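Chapter 4
Buying the Arm: Kits, Claims and the Small Print

After reading this chapter you should be able to
– tell a demonstration from a specification
– read a kit's parts list for what it leaves out
– estimate the hours a "ready to run" kit will want from you before it runs
– write a trial task that a salesperson can't quietly improve

Key terms: kit, cell, fixture, wrist camera, fixed camera, acceptance trial, integration hours

4.1 The brochure and the bench

Every automation kit arrives twice. The first time it comes as a brochure, in which an arm glides over a spotless white surface and sets down a part with the tenderness of a jeweler. The second time it comes on a pallet, and someone has to find the Allen keys.

The distance between these two arrivals is the subject of this chapter. Earlier chapters dealt with arms, grippers and cameras as pieces of engineering. From here on we treat them as things with a price, a warranty and a phone number that is answered until noon on Saturday.

Our running case is the Cenero bench kit, sold by a firm called Bruvholm to repair shops and refurbishers. Bruvholm doesn't make arms. It sells what goes around one: fixtures, mounts for a wrist camera and a fixed camera, a software package named Rulach, and a thick binder. The customer supplies the arm, the table, the patience and the computers that need work done inside them.

The sales line is "desktop service without the drudgery." Readers who have worked on desktop computers will notice that the drudgery isn't defined. That omission will come up again in section 4.3, when the invoice does.

4.2 What the cameras are for

Buyers tend to ask about the arm first and the cameras last, often in the parking lot. It's the wrong way around. An arm that can't tell where the work is will repeat the same mistake with great precision, and precision is what the brochure promised, so it is hard to get your money back.

The Cenero kit uses two views. The wrist camera rides along with the gripper and looks at whatever is close to it. The fixed camera stays put and takes in the bench. Each is poor at the other's job. A wrist camera near a metal surface may give you grooves, glare and very little sense of where on the bench you are.
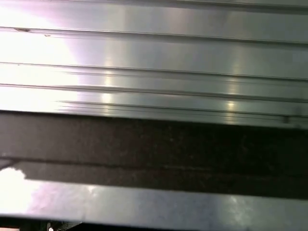 Shiny metal deserves its own line in any trial plan. Bare metal throws the room lights straight back, and a vision system tuned in a dim demo room can behave quite differently under shop lighting. Ask the vendor which lights were on when the demonstration was filmed. If the answer is a date for a follow-up call, write that down too.

Bruvholm, to its credit, puts a page on glare in the binder. It advises the buyer to "control ambient light where practical." The shop in our case has a large window and a landlord, so practical took some time.

4.3 The trial at Karaca

Karaca is a refurbishing shop that buys retired office desktops by the truckload and sells them on to schools. Its workshop manager, Gülizar Yurt, agreed to try the Cenero kit for a month, in February, on the condition that she could choose the tasks herself. Bruvholm had offered to choose them for her. She thanked them.

Her list had 2 columns. The left one held tasks the brochure mentioned: reach into an open case, find a connector, remove a memory module. The right one held the same tasks as they turn up on a Karaca bench, with cables where the last owner left them and screws that have met the wrong screwdriver.

She also fixed the score in advance. Each attempt would count as a pass, a fail or a rescue, a rescue being any attempt during which a person touched anything. Bruvholm's representative felt that rescues might fairly be called assisted passes. Yurt's reply, preserved in the trial notes, was that she would be happy to pay for them with assisted money.

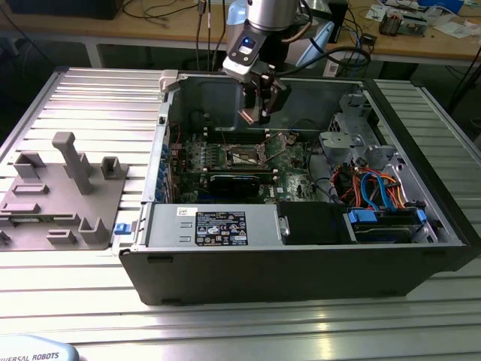
By the end of the month the log held 971 attempts. The target had been 1000, and the shortfall was a morning lost to a software license that had expired over a weekend. We won't print the full results here, as they appear in the exercises at the back and we would like you to work for them. For now, three entries from the log will do.

"Pass. Did it nicely. Did it nicely again when asked to do something else."

"Rescue. Cable in the way. Moved cable. Vendor asks if cable could be moved before every attempt. Yes, by the person whose job this is meant to save."

"Fail. Fixture had shifted. Arm went exactly where the fixture used to be."

The last of these is worth a moment. The arm had done as it was told, and the software had no complaint. The trouble was a loose fixture, and in the parts list the clamps for the fixture appear under "optional accessories," between the dust cover and the mug.

4.4 Integration hours

The price of a kit is the number on the quote. The cost of a kit is that number plus every hour your own people spend making it behave. We call these integration hours, and vendors call them "getting to know the system."

Yurt kept a sheet taped to the side of a cabinet and had her staff write down their hours as they went: mounting, calibration, teaching positions, teaching them again after someone leaned on the table. Calibration took more of the first week than anyone had planned. Teaching positions went faster than feared, and she says so in her report, which made Bruvholm so happy that they quoted it on their website without the paragraph on either side.

When you draw up your own sheet, give waiting its own row. Waiting for a call back, a spare finger for the gripper or a password feels like nothing while it happens, and it's often the longest row on the page.

4.5 Reading a parts list

Take the kit's parts list and cross out everything you already own. Now write in everything the demonstration used that isn't on the list. Lights are a common one. So are clamps, cable ties, a second screen and, in one memorable case from our own teaching, the table.

Then look for verbs. "Supports" means that it can be made to work by a person who knows how. "Compatible with" means that the plug fits. "Includes" is the word you want, and you should count how often it appears before you get to the mug.

The worksheet on the next page uses the Cenero list as Bruvholm printed it. Fill in the third column before reading section 4.6, where Yurt's version is given, along with what she decided to buy and the clause she had them take out first.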